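3.2 Gathering the box examples

We had hoped, when we first sat down to plan the Foma collection, that two or three afternoons of steady work would give us everything the policy needed to learn from.
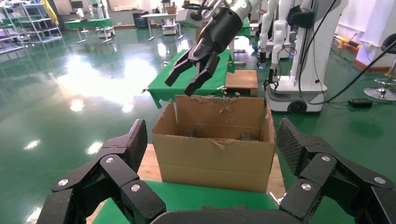 Follar, reading an early draft of this section, remarked that a hopeful schedule is itself a sort of finding, and asked that we set down how the plan changed as well as where it ended up. We think that is fair, and so we have tried to be generous with the details, even the slightly embarrassing ones.

Figure 2. View from the wrist camera during a two-arm box episode, with the second arm's gripper open over the box.

The task family in this part of the dataset is a humble one. Small objects lie in an open cardboard box (Figure 2), and the arms have to take them out and place them at a spot the operator has chosen beforehand. We liked it from the beginning, partly for its plainness and partly for the trouble it causes. The walls of a box hide whatever is near the bottom, the colour of the inside shifts as an arm leans over it, and cardboard gives way a little when a finger brushes against it. A person hardly notices any of this. A learning system notices all of it, and needs to have seen a good many versions before it behaves sensibly.

Each episode was recorded by teleoperation, with the wrist view, the joint positions and the gripper openings saved together. Operators were asked to work at whatever pace felt natural to them and to carry on through small fumbles, so that a missed grasp followed by a second try stayed in the record as one episode. Our earlier set, Hater, had been trimmed of every hesitation, and the policies trained on it were lovely to watch right up to the first slip, after which they had very little idea what to do with themselves. We were keen to avoid a repeat of that!

By the end of December we had 1,000 episodes. Of these, 17 were set aside for a timing fault between the two arms, and we have kept them in a separate folder for anyone who may find them useful. The boxes were used until they were quite worn, and we made no effort to swap them for tidy ones, as the cardboard a robot meets in an ordinary workplace is seldom fresh from the stack.

Labelling was done in Ông, our in-house annotation tool, which lets the operator mark the start of the reach, the grasp and the release while the session is still fresh in memory. We had first tried leaving this work to the following morning, and found that our labels for the release in particular wandered a good deal from one person to the next. Marking straight after each session was slower and made for some late dinners, but the labels agreed far better, and we kept to that practice for the rest of the collection.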